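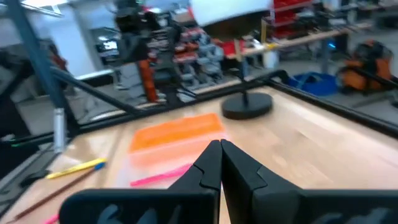
pens out, tray next

Posted 28/05/2018 by flotel279
Sorting the pen stuff on the wood table. Clear tray with the orange top, pink highlighter, yellow pen w/ blue cap, long brown pencil. Do highlighters go in with pencils or seperate?

drummond_6
Separate. Pencil dust gets on the tips, then everything you mark is gray.

jivex
Never had that happen. One tray, done. More trays = more junk on the table

drummond_6
You dont sharpen enough then – mine were filthy in a week

dendness
Pencils in a cup, caps and highlighters in the tray. That pencil looks long, check it fits before you decide anything.

flotel279
good point, didnt measure. Got 200 more pens in a drawer too so one tray is a dream

jivex
200?? toss the dry ones first

flotel279
ok testing them tonight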